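Nandenside Community Computer Reuse Project
Progress report to the Petkov Fund, second period
Reporting month: September

1. Summary

The grant pays for refurbished desktop computers to be given to households in Nandenside that have no working computer at home. Our target for the full grant is 600 machines. At the end of this period we had delivered 99 against a period target of 100. The remaining machine was returned by the household before setup and has gone back into stock. 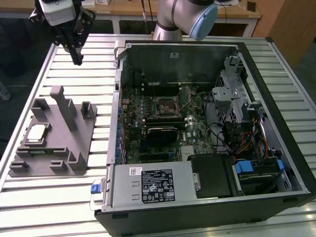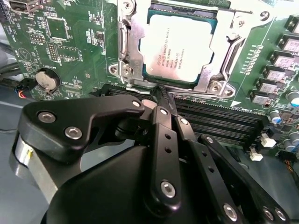 Desktop computer refurbishment: an open tower on its side, and a motherboard with an Intel Xeon processor in its socket.

2. Deliveries

Most deliveries went to the streets north of the rail line, where the waiting list was longest. Households apply by paper form or by phone. We stopped taking applications by text message in the middle of the period. Too many arrived without an address and staff were spending their mornings calling people back.

Evening delivery slots, which the Fund asked us to try, have worked well. Far fewer visits were missed after 5 p.m. than during the day, and we plan to keep them. The cost is overtime for the driver, shown in the attached budget sheet under Transport. Daytime slots will stay open for people who work nights.

The van was off the road for nine working days with a failed alternator. We rented a replacement for part of that time. The rental was not in the original budget and we have covered it from the contingency line.

3. Supply

Donations of used equipment were uneven. Two local offices cleared out older desktops early in the period, and after that very little came in. Zatley, our main collection partner, has changed its pickup schedule and now calls at donor sites every other Tuesday. This means larger loads less often, and our storage room is not laid out for that. We have moved the monitors to the hallway closet and put up a second row of shelving.

Monitors are no longer a problem. Keyboards are. We bought a box of new ones to avoid holding up deliveries and would like to talk with the Fund about making this a regular budget item.

4. Training sessions

Each household is offered three free sessions at the branch library. Attendance at the first session was good and dropped off by the third. People told us the third session, on spreadsheets, was not what they needed. They asked for help with school portals, online forms and printing. We have rewritten it and will run the new version next period.

Child care during sessions was requested often on the feedback forms. The library has offered us the small meeting room, but we do not yet have a qualified person to staff it.

5. Record keeping

We moved our household records from spreadsheets to Wikelora during this period. The move took longer than planned - mostly because street names had been entered in different ways - and the delivery list was kept on paper for a week as a backup. All records have now been checked against the signed receipts.

6. Issues for the Fund

The lease on the storage room ends in the spring and the landlord has said the rent will go up. We are looking at two other spaces, one of which has a loading door. We will send figures before the next payment date.

We also ask for approval to move the unspent printing money to Transport. The amount is on line 3 of the budget sheet.

7. Next period

Deliveries will move to the south side, starting with families referred by the two elementary schools. The new third session begins the same month.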